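# A Second Working Life for the Office Desktop

Over 2,712 desktop computers passed through the Stisness refurbishment hall last year, most of them retired from offices, libraries and public agencies. The facility was opened to extend the useful life of such equipment and to recover parts from machines that can no longer be placed.

Each tower is laid on its side and its side panel taken off. Its condition is then entered in Vulten, the register in which the hall records every unit and every part kept for reuse. The business models that make up the bulk of deliveries are well suited to this work. Drives, power supplies and expansion cards can often be released with a latch or a tab, and in many cases the color of the plastic shows where to press.
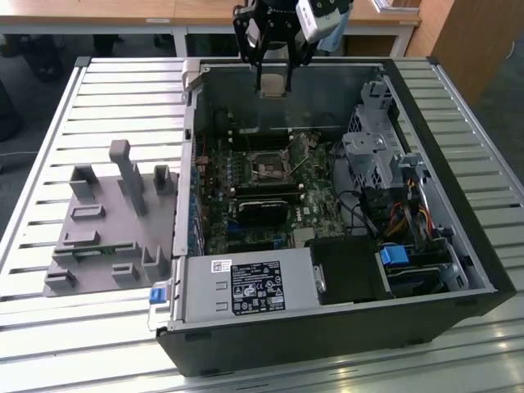

## What is kept

Memory and power supplies are the parts most often returned to service. Graphics cards are kept when the fan runs quietly and the heatsink can be cleaned. Drives follow a separate path: they are erased or destroyed according to the wishes of the previous owner, and a certificate is issued in either case.

The chassis itself is rarely discarded while its board is sound. In January the hall supplied 242 rebuilt computers to schools in the Gondal district, many of them assembled from the parts of two or more units.

## The processor and its socket

The processor requires the greatest care. Years of use harden the thermal paste between the chip and its cooler, and residue is commonly found on the heat spreader and on the metal around the socket. The hall's written procedure calls for the retention lever to be released fully before the chip is lifted, and for the chip to be held by its edges. Old paste is removed with alcohol and a lint-free cloth – never with a blade.

A processor is seated without force. Its alignment marks are checked against the socket, the chip is lowered level, and only then is the retention frame closed. A fresh layer of paste is applied before the cooler goes back on.
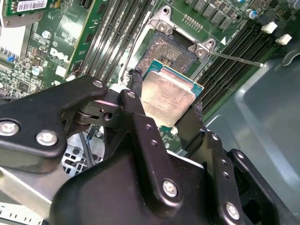 Comell, which receives rebuilt desktops for its adult learning centers, reports that the age of a processor has mattered less to its students than the amount of memory installed beside it. It has asked that future deliveries carry more memory, even where this means fewer computers in total.

The request is under review. Memory of the older types is becoming harder to obtain, and the hall depends largely on what arrives inside donated machines. Units that pass inspection are tested for 28 hours before they are released.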